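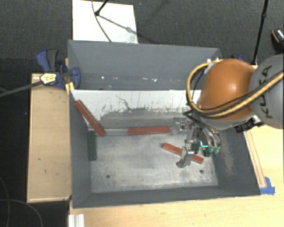 Surely four blocks isn't enough to bother with a README, was the first reply I got when I shared this folder, and fair enough, it does look a bit thin at first glance. But the blocks have caused me more head-scratching than anything else I've put in a box, so you're getting the notes anyway!

Plellham blocks and bin – README
Last changed Jun 17, 2020

What's in it
Three red-orange blocks, one dark green one, and the grey bin they live in. I call the set Plellham, after the road I was living on when I started it. The folder has 600 layouts in it, each one a different way of the same blocks lying in the same bin. They lean in corners, lie along the back panel, stand up against a side wall, and now and then end up in a heap (I like the heaps best).

The bin
The walls slope, so a block dropped near the edge tends to slide down and finish at an angle. The floor is a mottled light grey and it gets dusty. I wiped it out after every 50 layouts to begin with, then got lazy and stretched it to 70, so if the later ones look grubbier to you, they are. There are two small dark holes in the floor as well – please don't label them as objects, I did that myself in the first version and had to redo the lot.

The back panel is white, or was. It has grey streaks and hairline cracks that I've stopped trying to scrub off. I did have a go with a kitchen cream cleaner and only moved the dirt about.

Folders
casado: blocks lying apart from each other
imside: blocks touching or leaning on something
stotau: the heaps, 40 layouts, all labelled by hand

A block that leans on a wall but touches no other block goes in imside. I changed my mind on this twice, so if you have an older copy, throw it away and fetch the new one.

Colours
I write "red" in the labels for the red-orange ones and "green" for the dark green one. The green goes nearly black in poor light, so check before you tell me a label is wrong (but do tell me, I've missed plenty).

Still to do
The heaps need a second pass, and a few file names in casado still have a stray space at the end. I'll get to those in June if the labelling doesn't finish me off first.

Use it for whatever you like. A mention is nice but I won't chase you for one.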